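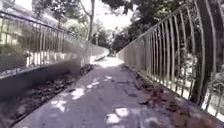
Figure 1. Paved path with metal railings on both sides, in partial sun.

Guest Capacity and Booking Lead Time at Wedding Venues in Mudgway
Student project report, Event Management
Prepared by Arvid Brekke and Blagoje Mujić
Supervisor: Borislav Popescu

1. Purpose
The project examined whether larger wedding venues in Mudgway are reserved earlier than smaller ones. The study was limited to receptions with seated dinner service.

2. Method
Booking records were supplied by two venues, Brollura and Salidier, with client names removed. The records covered 317 receptions. Bookings made through outside planners were kept in the data set — their lead times were recorded in the same way as direct bookings.

3. Results
Of the receptions studied, 73 had more than 90 guests. These were generally reserved earlier than the smaller events, and most were held on a Saturday. Receptions with fewer than 30 guests showed no clear pattern. Several were booked within the same month as the event.

4. Limitations
Canceled bookings were not included. Salidier did not record the date of first inquiry, so lead time was measured from the date of deposit at both venues.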